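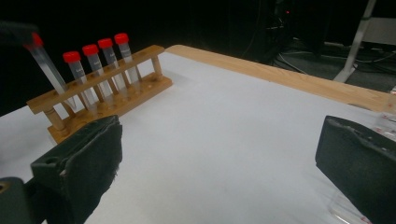 Tube rack task, as recorded by the camera on a Ñahui hand gripper.

Ñahui Hand Gripper Pair
Preltia, Plonville workshop

£3,979 the pair, including pads, cables, hard case and recording software
In stock. Dispatched from Plonville within 14 days.

Overview

Ñahui is a pair of hand-held grippers for showing a robot how a job is done. You hold one in each hand, squeeze the triggers, and get on with the task at your own bench with your own objects. The camera on each gripper records what the jaws are facing, and the software keeps track of where both hands are and how wide the jaws are open. When you've finished, you have a demonstration your robot can learn from, and the robot itself could have been switched off in another building the whole time.

We love using these. There's something very satisfying about picking up a tool and simply doing the thing, especially if you've spent years nudging an arm through waypoints on a tablet (we have, and our thumbs remember it). Most people get the feel of the trigger in their first few goes, and after that the talk in the room is all about the task: which hand should lead, where to grip, whether to come in from the side or from above.

The jaws on the hand grippers are the same shape as the jaws on our robot-mounted version, with the same pads in the same place. If you can pick a thing up with Ñahui in your hand, you've picked it up with the fingers your robot will be using, and if you can't, you find that out straight away as well.

A favourite task: tubes and racks

Our customers work on all sorts of things, from folding tea towels to fitting batteries, but the job we go back to most is putting screw-capped tubes into a rack. It's cheap to set up and easy to reset, and it's surprisingly full of decisions. You pinch the tube near the cap, bring it over the rail at a slant, find the hole with the tapered end, and then straighten up as it goes down. Do it too early and the tip catches the rail. Do it too late and the tube jams at an angle, which every new user manages at least once!

A wooden rack with a top rail and a shallow dip in the base for each tube is our recommendation. The dip gives you a second target after the hole, and a tube that has missed it sits at a lean you can spot later in the recording. Bright caps help too. Red against a white tabletop shows up beautifully, even when a tube is a fair way off and the body of it is clear plastic with the wood showing through.

With two grippers you can have one hand on the tube and leave the other open beside the rack, ready to steady it. That waiting hand is worth recording. Its camera often has the better angle on the hole, and you'll be glad of it when you come to sort good attempts from bad.

What's in the case

Two hand grippers, left and right
Two camera modules, fitted and aligned
Four fabric jaw pads, fitted, plus a spare set
Two USB cables with locking ends
One docking block for starting both grippers from a known position
Hex key for pads and camera bracket
Recording software licence, no yearly fee
Printed setup card

Specifications

Jaw opening: 100 mm
Jaws: dark blocky fingers with fabric-faced pads
Trigger: spring return, adjustable stiffness
Recorded signals: video, hand position and angle, jaw opening
Connection: USB, to a laptop or small PC
File export: standard video plus a plain table of positions, one folder per attempt
Left and right grippers can be used singly

About the pads

We tried rubber, silicone and bare plastic before we settled on fabric. Rubber grabs smooth plastic so hard that a tube comes back up with the jaw when you open it. Fabric lets go cleanly and still has enough bite for a screw cap. The price you pay is fluff. The edges of the pads fray with use and go a bit fuzzy, and the corners of the fingers get scuffed. It makes very little difference to the grip, so carry on until the weave starts to lift from the face of the pad, then swap it. Each pad takes a couple of minutes with the hex key.

Change the pads on the robot at the same time as the pads on the hand grippers. We're a bit strict about this one. A robot with fresh pads holds a tube differently from a hand gripper with worn ones, and it can be maddening to track down.

Setting up your table

Pick a surface you can see things against. Plain white is lovely for dark jaws and coloured caps, though it does bounce some light back, so keep lamps off to one side if clear objects are part of the job. A raised or contrasting edge along the table is handy for the position tracking as well.

Don't tidy too much. If your robot will be working in a real room with cables on the floor and equipment standing about, record in a room like that. The same goes for spare parts left on the table. We keep our own sets a little varied, moving the rack and changing its angle between attempts, and we'd suggest you do the same from your very first session.

Dock both grippers, press record, wait for the tone, and begin. Squeeze both triggers twice to end an attempt. The software cuts the recording there and starts a new folder, so you can work through a long run without touching the keyboard.

Hand grippers or remote control?

We make both, and we're often asked which to buy. Our Fonville remote station puts you in a chair with two control handles, and the robot copies your movements live. Fonville is the one to choose when the arm's own reach matters, say inside a cabinet or close to a wall, as every movement you record is one the arm has already made. It's also slower. You feel less through the handles and you tend to creep up on small objects.

Ñahui is quicker and far more portable. You can take it to the lab, the kitchen or the packing bench, and two people can take turns with no fuss. What it won't do is stop you reaching somewhere your arm can't follow. The software has a reach check for this: load your robot's model and it marks any attempt that goes out of range. Plenty of groups use Ñahui for the bulk of their recording and Fonville for the awkward corners, and the files from both open in the same viewer.

Common questions

Can left-handed people use it?
Yes. Either gripper can lead, and there's a swap setting if you'd like to mirror a task.

Will it pick up thin things?
The pads meet flat, so card and cloth are fine. For a single sheet of paper, slide it to the table edge first.

Can I read small labels in the video?
Don't count on it. Faint print on a tube label can blur, particularly away from the jaws. If your task depends on reading, add a fixed camera over the bench. The software accepts one extra video feed.

Does it work with robots from other makers?
The recordings do. For the jaws to match you'll need our robot-mounted version, or you can print finger adaptors from the drawings on the downloads page.

What's new

Version 23 of the recording software came out in October. It adds the reach check for two-armed robots, a faster way to throw out bad attempts (hold the left trigger during the end tone), and side-by-side playback from both cameras, which we'd wanted for ages. The update is free to every Ñahui owner.

Spares and extras

Fabric jaw pads, set of four
Docking block
Locking USB cable, 3 m
Wooden tube rack with capped tubes, for practice
Robot-mounted jaws, pair, please ask for fitting details

Visitors are welcome at the Plonville workshop if you'd like to try a pair before ordering. Bring something from your own bench to pick up. Book through the contact page and tell us which robot you use.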